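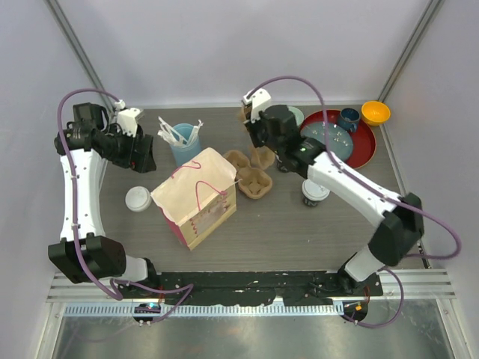
Tabletop with a robot arm at either side.

Search this repository Go

Skekarier: bereavement journals from Hadevport

Version 2, 11 November 2024

Summary
Skekarier is a set of 300 journal entries written by parents after the death of a child. The entries come from 14 writers who attended the Hadevport parents' circle. All wrote by hand, in English. The set holds typed transcripts only. Scans of the pages are not released.

Contents
entries/ one plain text file per entry, UTF-8
writers.csv writer code, relation to the child, months between the death and the first entry
themes.csv entry code, theme, name of reader
notes.txt spelling and layout decisions

An entry is whatever the writer put under a single heading or date. Some are one line long. The longest covers 40 handwritten pages and has been left whole.

Transcription
Ute Reuter typed the entries and Gisela Fuchs checked them against the paper. Spelling mistakes are kept. Crossed-out words are kept in square brackets where they could be read, and marked [lost] where they could not. Prayers copied from printed books are marked at the start and end, so that they can be left out of word counts. Drawings are marked [drawing] with no further note.

Themes
Each entry was read twice, by Leonie Fuchs and Reinhold Wiegand working apart. The themes are: hospital, home, faith, brothers and sisters, anniversaries, other. An entry may carry more than one. Where the readers disagreed, both readings are in themes.csv. Faith was the hardest to settle. Anger at God is filed under faith, as is any mention of having stopped praying.

Consent and privacy
Every writer signed the Kramer form, which allows reading, quoting up to one paragraph, and teaching. It does not allow adverts or fundraising. Names of children, doctors and streets have been swapped for codes. Dates inside entries are given as days since the death. A writer may withdraw at any time, and copies of the older release should then be deleted. One writer withdrew in April and is not included in the counts given here.

Known problems
- Mothers wrote most of the entries.
- Line breaks in the files made with Jerkon do not match the paper.
- Day counts are missing where the writer gave no date.
- Two entries by the same writer overlap in part.

Contact
Corrections and withdrawal requests go to Gudrun Ehlers. Please quote the entry code.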